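How to Repaint Worn Floor Lines in a Small Workshop

Posted 05/12/2019 by Định Võ

Painted lines wear out first where people turn or drag things. When the old yellow has gone thin in patches, repaint the full length. Touch-ups dry to a different shade and the edges never match.

What you need

Floor marking paint in yellow (I use Mikell, a one-part paint)
Masking tape, 2 inches wide
80 grit sandpaper and a sanding pole
Degreaser
A short-nap roller and tray
Chalk line

Step 1. Clean

Sweep, then scrub a strip a foot wide on each side of the line with degreaser. Rinse with clean water and leave it overnight. Paint will not hold on oil, and old forklift routes are always oily.

Step 2. Sand

Go over the old paint until the shine is gone. You do not need to get down to bare floor unless it is flaking. Vacuum up the dust and wipe with a damp cloth.

Step 3. Mark and tape

Snap a chalk line at each edge. Lay the tape outside the chalk and press it down hard with a putty knife. On long diagonal runs, pull out a few yards at a time and sight along it before you press. A crooked diagonal shows more than a crooked straight run.

Step 4. Paint

Stir the can well and pour only what you will use in half an hour. Roll one thin coat, wait the time given on the can, and roll the second across the first. Pull the tape while the second coat is still soft, back over itself at a low angle.

Step 5. Keep traffic off

Foot traffic can return the next day. Wheels should wait longer – check the can, and add a day if the room is cold.

Tables can go back over the line once it has cured. Lift them into place.
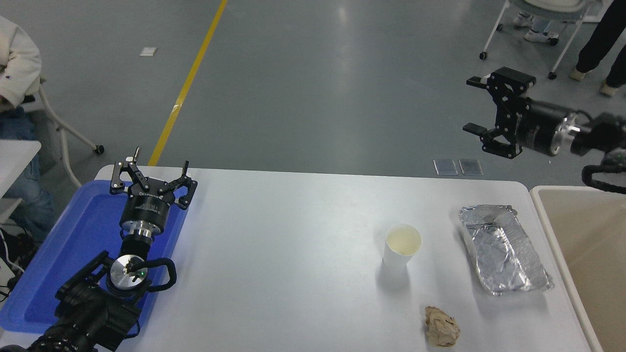

Yellow line running diagonally on a gray floor, with a white table in front.

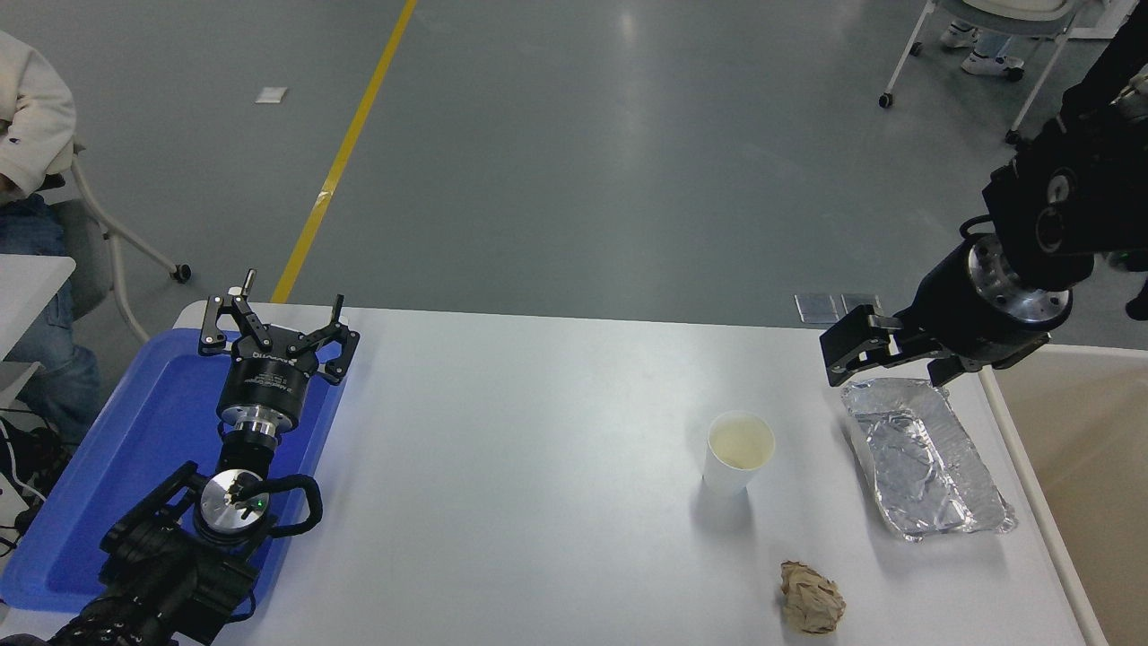

Can I put new paint over old floor tape?

Take the tape up first. Paint on top of it cracks at the edges and peels as soon as the tape lifts. Scrape off the leftover glue, wipe with degreaser, and sand the strip before you paint.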